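普利德伯格公共图书馆自习区与研讨间使用常见问题

发布部门：读者服务部
适用范围：普利德伯格（Plidberg）公共图书馆总馆及波特利（Poltley）分馆

为方便读者了解自习区、研讨间及相关设施的使用规定，读者服务部对日常咨询中较为集中的问题进行了整理，现予公布。本页内容与《读者入馆须知》不一致的，以《读者入馆须知》为准。本次修订自十月起施行，原有版本同时停止使用。

一、开放时间与入馆

问：自习区的开放时间是什么？
答：总馆自习区每日上午九时开放，晚上九时闭馆；波特利分馆自习区每日上午十时开放，晚上七时闭馆。闭馆前三十分钟停止办理座位登记，闭馆前十五分钟广播提示，请读者及时整理个人物品。法定节假日及设备检修期间的开放安排另行公告。

问：没有读者证可以使用自习区吗？
答：可以。未持有读者证的人员可凭本人有效身份证件在总服务台办理当日临时入馆登记，使用开放式自习座位。研讨间、储物柜及外借服务仅面向持证读者。

问：未成年人能否单独使用自习区？
答：年满十二周岁的未成年人可单独使用开放式自习座位。未满十二周岁的儿童须由监护人陪同，并建议优先使用一层少年儿童阅览区。研讨间的预约人须年满十六周岁。

问：外地读者如何办理读者证？
答：外地读者可持有效身份证件在总馆或分馆服务台申请，填写登记表后当场领取。读者证有效期为两年，期满前一个月内可办理续期。续期时须结清逾期费用并归还全部所借文献。

二、座位预约与登记

问：自习座位共有多少个？是否需要预约？
答：总馆二层、三层共设自习座位189个，波特利分馆设自习座位40个。总馆三层及分馆座位实行预约制，总馆二层座位实行现场登记制，先到先得。

问：如何预约座位？
答：持证读者可通过以下方式预约：
1. 登录图书馆网站“我的图书馆”栏目，选择馆舍、楼层及时段；
2. 在馆内自助终端刷读者证后按提示操作；
3. 到服务台由工作人员代为办理。
电话预约仅面向行动不便的读者及视障读者。

问：最早可以提前多久预约？
答：自习座位可提前三日预约，研讨间可提前21日预约。同一读者在同一时段只能持有一个有效预约。

问：预约后未按时到馆如何处理？
答：预约时段开始后三十分钟内未签到的，系统自动释放座位，并记为一次失约。一个自然月内累计失约达到三次的，暂停网上预约权限十四日，其间仍可使用现场登记座位。因突发疾病、公共交通中断等情况未能到馆的，可在三日内提交书面说明，经核实后撤销失约记录。

问：临时离座可以保留座位吗？
答：可以。读者离座前应在自助终端办理“暂离”，保留时间为三十分钟；中午十一时三十分至下午一时三十分之间延长为六十分钟。未办理暂离而长时间离座的，工作人员可将桌面物品移至服务台代为保管，座位重新开放。请勿以书籍、衣物或水杯占用相邻座位。

三、桌面使用与个人设备

问：可以携带笔记本电脑及其他电子设备吗？
答：可以。读者可在自习区及研讨间使用笔记本电脑、平板电脑和电子阅读器。使用时请关闭提示音，需要收听音频的应佩戴耳机。机械键盘及其他噪声较大的外接设备请在研讨间内使用。

问：桌面上的线缆应当如何放置？
答：电源线及数据线应收拢后放置于本人座位范围内，不得横跨通道，也不得悬垂于桌沿以外。暂不使用的线缆请卷好收起。需要加长电源线的读者可向服务台借用，不得自行串接插线板。
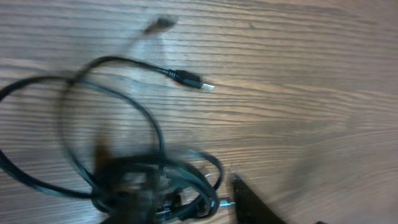
离馆时遗留的充电器和线缆由工作人员统一收集，按失物处理，登记发现楼层及座位区域。读者认领时须说明物品的接口类型、颜色及大致长度，服务台核对无误后办理签收。馆方不对遗留线缆的性能作检测，也不代为寄送。

问：馆内电源插座的使用有何限制？
答：插座仅供学习和办公类电子设备充电。电热水壶、暖手设备、电动自行车电池及其他大功率用电器具一律禁止接入。读者发现插座松动、面板破损或有异味的，请立即停止使用并告知工作人员。

问：馆内是否提供无线网络？
答：提供。持证读者以读者证号登录，临时入馆人员可在服务台领取当日有效的登录凭条。网络供查阅资料和一般学习使用，请勿进行长时间的大容量下载。

问：桌面出现污渍或损坏由谁负责？
答：读者入座时发现桌面有污渍、划痕或松动的，请及时告知工作人员，以便登记并与本人责任相区分。因使用不当造成损坏的，按修复费用赔偿。馆内木质桌面不宜接触酒精、溶剂和高温物品，使用胶水、颜料或裁纸刀时须自备垫板，且仅限在研讨间内进行。

问：可以在自习区饮食吗？
答：可饮用带盖容器盛装的饮品，不得食用餐食及有明显气味的食品。总馆一层设有休息区，读者可在该处用餐，用餐后请自行清理桌面。

四、研讨间

问：研讨间有哪些类型？
答：总馆设小型研讨间4间，每间限二至六人使用；另设大型研讨间一间，名为“塞琳厅”（Celline），限七至二十人使用。波特利分馆暂不设大型研讨间。单人申请小型研讨间的，仅在当日该时段尚无他人预约时予以受理。

问：每次可以使用多长时间？
答：每次预约时长不超过三小时。时段结束后无人接续的，可在服务台办理一次续用，续用时间不超过一小时。清场和整理所需时间计入预约时段。

问：使用研讨间是否收费？
答：读者用于学习、讨论和非营利性读书活动的，不收取费用。企业、培训机构及其他单位使用塞琳厅的，须提前提交书面申请，按公示标准缴费。馆方不受理商品推介、收费授课及面向公众募集资金的活动。

问：可以调整研讨间内的桌椅吗？
答：小型研讨间的椅子可以移动，桌子请保持原位。塞琳厅的桌椅可按活动需要重新布置，使用完毕后应恢复至墙上平面图所示位置。移动桌子须两人以上抬起搬运，不得在地面拖拽。

问：预约人临时不能到场怎么办？
答：预约人可在时段开始前两小时在网上将预约转交给同组其他持证读者。未办理转交而由他人代为签到的，服务台有权不予开放房间。

问：离开研讨间前需要做什么？
答：请按下列顺序完成整理：
1. 关闭显示屏及会议设备，将遥控器放回墙面托架；
2. 擦净白板，将白板笔和板擦放回原处；
3. 收走个人物品及废弃纸张，清空桌面；

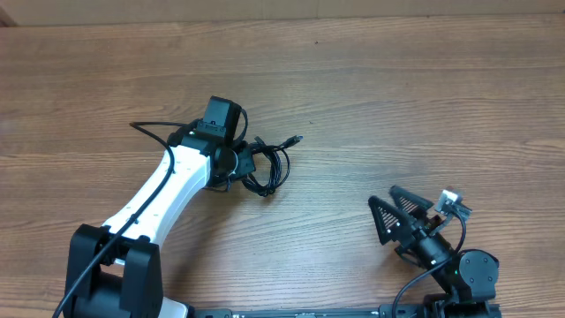
4. 关窗、关灯，将门卡交还服务台并签字。
未按要求整理的，首次予以提醒；再次发生的，暂停该预约人研讨间预约权限一个月。

五、储物与失物招领

问：储物柜如何使用？
答：总馆一层设有当日储物柜，读者刷证开启，闭馆前须取回全部物品。逾夜未取的，由工作人员于次日上午开柜，物品转入失物招领处。现金、证件及贵重物品请随身携带，食品和易燃物品不得存入。

问：失物保管期限是多久？
答：一般物品自登记之日起保管三个月，食品及易腐物品当日处理。身份证件和银行卡在馆内保管七日，期满移交有关部门。无人认领的物品在保管期满后按馆方规定处置。

问：可以委托他人领取失物吗？
答：可以。受托人须出示本人身份证件和失主签名的委托书，并准确说明物品特征。

六、无障碍服务

问：行动不便的读者如何选择座位？
答：总馆二层东侧及分馆入口附近设有可升降桌面和加宽通道，行动不便的读者享有优先使用权。其他读者在上述座位空闲时可以使用，遇有需要时应予让出。导盲犬及其他工作犬可随读者进入各开放区域。

问：能否提供辅助阅读设备？
答：总馆服务台可借用台式助视器、放大镜和朗读设备，限馆内使用，借用时须登记读者证。首次使用者可请工作人员作操作说明。

七、意见与申诉

问：对处理决定有异议如何提出申诉？
答：读者可在收到通知后十四日内向读者服务部提交书面申诉，写明姓名、读者证号、事由及联系方式。读者服务部主任弗拉斯季米尔·贝德纳里克（Vlastimil Bednárik）负责受理，并在十个工作日内书面答复。申诉期间原决定继续执行，但涉及赔偿的，可申请暂缓缴纳。

问：除申诉外，还可以通过什么途径反映意见？
答：总馆及分馆入口处均设有意见簿，网站设有留言栏目。涉及馆舍设施的意见转交后勤部门办理；涉及一层休息区餐饮服务的意见，由馆方转告承办单位波拉克（Polák）餐饮，并督促其答复。匿名意见予以登记，但不作个别回复。

问：本页规定何时更新？
答：读者服务部每年进行一次集中修订，遇有开放时间或设施变动时随时更新。修订内容在网站及各馆公告栏同步发布。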